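Pikalari kitchen simulation pack: long-term review

Reviewed by Marijke De Haan

I bought the Pikalari kitchen pack to test dish-handling routines before we let them near a real arm. We are a team of four and had no time to build kitchens ourselves. The pack comes with 42 kitchen layouts, a set of loose objects such as cups, bowls and cutlery, a controller for a seven-joint arm, and a planner that finds a path between two poses. I have used it since December, on one workstation, mostly in the sink layouts. I was going to give it a good score. Then I found a fault in the collision checking, and most of this review is about that.

Setup

Installation took an afternoon. The installer wants an older graphics driver than the one I had, and the error message for this is a bare number with no text. The fix is in the release notes, near the end. After that it ran without trouble. Layouts load in 9 seconds on my machine, and changing the cabinets or the countertop does not force a full reload.

Documentation is decent for the planner and thin for everything else. The page on contact settings is two paragraphs long and does not mention the setting that caused my problem.

What it does well

The rendering is better than I need. The stone and tile look right, and there is enough variety between kitchens that a vision model does not simply learn one backsplash. You can lock the layout and swap the surfaces, or the reverse, which made it easy to find out whether a failure came from geometry or from appearance.

The planner is fast. It usually returns a path before I have moved my hand off the mouse. Joint limits are respected, and I never saw it ask for a pose the arm could not hold. The motion logs are plain text with one line per step, and they are how I tracked down the fault.

The fault

My test was simple. The arm starts over the left side of a double sink, moves across to the right basin, lowers, closes the gripper and comes back up. I ran it 300 times with small changes to the start pose. The summary reported no collisions in any run.

I did not believe that. Faucets are the hardest thing in any sink layout, and ours in the lab had already been hit once by a real arm moving at low speed. So I went through the runs one by one, pausing near the end of the crossing move.
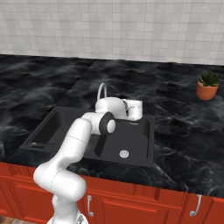
Double-sink layout, arm reaching across toward the right basin. The faucet spout loops over just behind the forearm.

From the default camera it is hard to judge the gap between the forearm and the spout. I switched to a side view and stepped through the logs. In 18 of the runs the forearm had passed through the upper part of the spout. There was no contact force, no warning, and the arm did not slow down. The run was marked as a success each time.

The cause is in the collision shapes. The pack draws the faucet with a detailed curved mesh but checks contact against a simpler shape, and in this layout the simpler shape is a straight post. The arch on top has nothing behind it. As far as the planner knows, the space where the spout hangs is open air, so it will take a path through it whenever that is shortest.

I checked other layouts after that. Most of the faucets were fine. The ones with a tall, curved spout had the same straight post. Handles, pots and basin walls all registered contact where they should.

Why it matters

If you only use the pack to make training pictures, you can ignore this. If you use it to approve motions for a real arm, you can't. A path that passes in the simulator would drive a forearm into a metal faucet, and depending on your force limits you could break the faucet, damage a wrist joint, or hurt somebody standing at the sink. We had planned to copy paths directly from the pack to the lab arm. We stopped, and threw out every path that had been checked against the bad layouts.

A summary that says zero collisions is also a poor design choice when some objects have incomplete shapes. The software could compare the two meshes at load time and list any that differ by more than a set amount. I wrote a script that does this and it was not long.

Support

I sent a report with the logs attached and got an answer from Ilari Juntunen on the support desk the next morning. He reproduced the problem and sent a replacement collision shape for the faucet I had named. It works — the same start poses now either route around the spout or stop with a contact warning. The other curved faucets have to wait for the next release, and he would not give me a date. I made my own shapes for those out of short capsules placed along the curve. They cost a little planning time, but I have not seen a pass-through with them.

I would have liked a notice to all customers. There is still nothing on the download page.

If you already own it

Turn on the collision shape overlay, which is off by default and sits in the debug menu under Contact. Look at every faucet from the side with the overlay on. Rerun anything you approved before you did this. On the real arm, keep the speed and force limits low for the first pass of any new path, and keep people back from the counter while it runs.

Score

Three out of five. Rendering and logs are very good, the planner is good, contact checking needs work. I am keeping my license and will look at the score again when the corrected faucets ship.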